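Products / Work Surfaces / Tables / Ninda

Search products Enter keyword or item number

Ninda Work Table, Pale Wood Top

The Ninda table is intended for classrooms, libraries, meeting rooms and shared work areas. It is supplied by Gutico to schools, public offices and private buyers. The top is offered in a single pale finish, chosen to sit well beside the Jornura shelving range and the Imai seating range.

Tops are selected for an even, light color. The figure of the grain is left as it comes, and purchasers should expect differences from one table to the next. Lines run lengthwise, with darker bands of tan between lighter ones. Requests for a matched pair may be noted on the order form and will be met where stock allows.
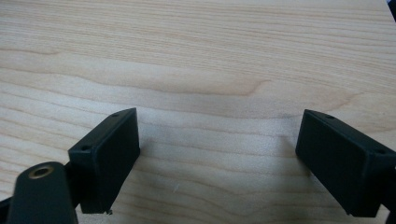 Pale wood surface with wavy grain and a darker band of figure. 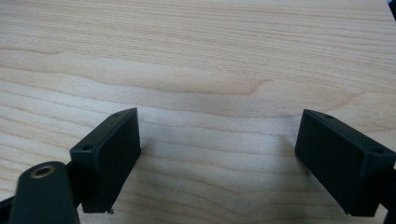
The table is delivered with the top and base packed separately. Assembly requires 2 persons and the key enclosed with the fittings. The base should be laid on a blanket or carpet while the legs are attached, and all bolts should be tightened again after the first week of use.

Daily care is limited to wiping with a soft cloth, slightly damp, along the direction of the grain. Scouring pads, bleach and wax polish are not to be used. Spills of ink or coffee should be wiped up at once. Pale wood deepens in color with daylight - desk pads and trays left in one position through the summer may leave a lighter patch, and should be moved from time to time.

Item group: Work tables
Finish: Pale, satin
Frame colors: White, gray
Load, evenly spread: 200 pounds
Warranty: 7 years, top and base
List price: $1,869, delivery not included

Replacement feet and bolts may be ordered from Gutico under the table's item group. Finish samples are lent to institutional buyers on written request and are to be returned after use.

Last updated: November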